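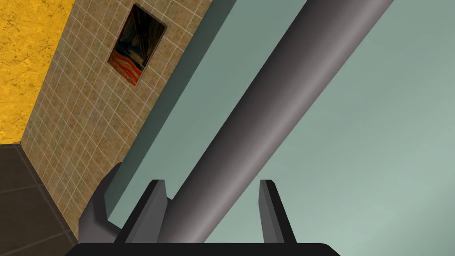

Duck feeder, second go. Put 960 g of Cevska pellets in last night, 926 g left this morning, so either the ducks are on hunger strike or the treadle is too stiff for them. I suspect the treadle. For the pivot I want a plain round rod, matt and dark grey like the one between the gripper fingers, in place of the square bar Dewanti swears by. She says they'll learn. I have met these ducks.
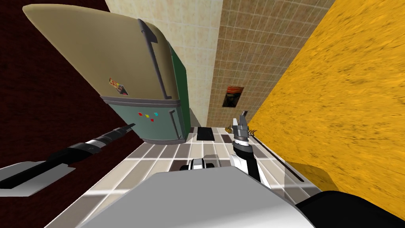 Next try

Lighter spring, 200 g of pellets only. I doubt it will help the small drake.

April 17, 2024 | Adi Lau
1 min read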